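Nov 4, 2023

Learning to love the slow map

I have been meaning to write about old walking maps for ages, and a wet Saturday seems as good a time as any. For those new to the blog: I collect them, I walk with them, and I bore my friends silly with them. My favourite at the moment is an 1830 sheet of the hills behind Vultudholm, and I can't stop looking at it!

Most of my map reading gets done indoors, mind you, on a screen, going over the scans again and again before I ever lace up a boot.
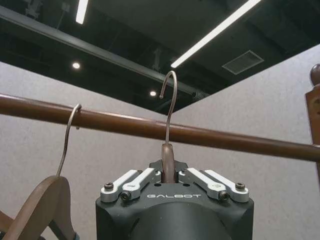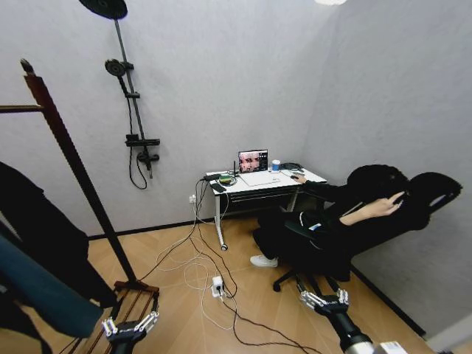 Ximena Villalobos wrote to me after the last post to say that I was wrong about the hatching on the northern slopes, that it marks rough pasture and has nothing to do with marsh, and that I'd have known as much if I had walked up there in April instead of September. She's quite right. I went back to the key (it's tucked in the bottom corner, in lettering so small I'd taken it for a border) and there it was, rough pasture, plain as anything. So that's one long detour I made last year to keep my feet dry for no reason at all.

What I love about these sheets is how much the surveyor cared about things we'd leave out now. Every sheepfold has its own little square. Wells are marked, and so are single trees if they stood somewhere useful. There's a pine near the top of the Varela track that gets its own name, and I walked up half expecting a stump and found a pine! Probably not the same pine. I ate my sandwiches under it anyway and felt very pleased with myself.

The heights are another matter. The summit above the track is given as 898 on the old sheet, with no unit, and I spent a whole evening trying feet, then yards, then metres, and getting sillier answers each time. Ezequiel Gallegos thinks the figure was copied from an older survey that measured from the river. I like that idea a lot, though I haven't managed to make the sums work yet. If you have any thoughts, please leave a comment, I read all of them.

A few people asked how I get the old lines to sit on a modern map. I do it by hand. I print both at the same scale, tape the modern one to the window and lay the old one over it, then shift it about until the church and the bridge agree. After that everything near the river matches beautifully and everything in the hills slides off to the west, and you have to decide which bits you trust. I start with the streams and leave the paths till last, as paths wander.

My best find so far is the lane from Clolura down to the ford. It's missing from every modern sheet I own, and from the ground it looks like a gap in a hedge, but go through the gap and you're in a proper sunken lane with stone on both sides and hart's tongue fern growing out of it. It runs for almost 20 minutes of easy walking and comes out behind the barns at Primon. I met one dog and no people. The ford itself is deeper than it looks, so take the footbridge a bit upstream unless you enjoy wringing out socks.

Next on the list is the eastern half of the sheet, where there's a dotted line that might be a parish boundary or might be a path. I'm hoping for a path. I've got new laces and a flask that doesn't leak, and I'll put up the route once I've walked it both ways.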